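Trisdale Hand Mixer Review: Seven Months of Cookies and One Sad Meringue

July 3, 2021

I bought the Trisdale in January after my old mixer started smelling like a hair dryer, and I've used it nearly every week since (some weeks way more, hello birthday season). It has 5 speeds, a 2-year warranty and a cord that is long enough for my awkward outlet, which I can't say for the Bepari I had before it.

Speed one is truly slow! I can add flour without wearing it. Speed two is where I do most of my cookie dough, and three and four feel so close together that I mostly skip one of them. Five is loud. My dog leaves.

Whipped cream is where this thing shines. I get soft peaks fast, and the beaters are narrow enough to reach the bottom of a round bowl. I do all my whipping in stainless steel and I stick the bowl in the freezer first, an old habit from my grandmother.

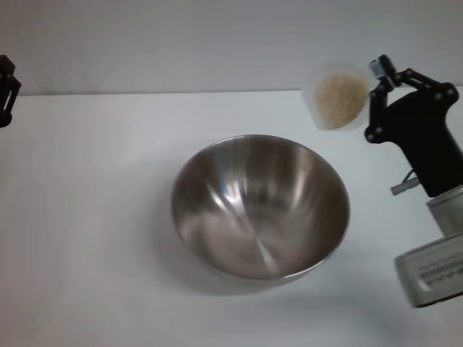 What I don't love

The eject button. It's right where my thumb wants to rest, and I've shot a beater into pancake batter more than once. You get used to it, sort of, but I still grip the handle funny.

Stiff bread dough is also a no. It comes with dough hooks, and I tried them on a plain white loaf, and the motor groaned so much I gave up and kneaded by hand. If bread is your thing, save up for a stand mixer. The Cultport one my sister-in-law has is a beast, though it weighs a ton and she never puts it away.

And the meringue! Okay, that one may be on me, I got yolk in the whites and kept going anyway. It never got past foam.

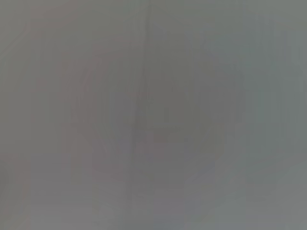 Gray, blurry and a little bit moody, much like me after the meringue.

Cleaning is easy. The beaters go in the dishwasher and the body wipes down with a damp cloth, although flour does get into the vents.

I paid full price at Nosis, and they had it on sale 13 days later, so maybe wait for a coupon. I'd still buy it again for cakes, cookies and cream. Just watch that thumb.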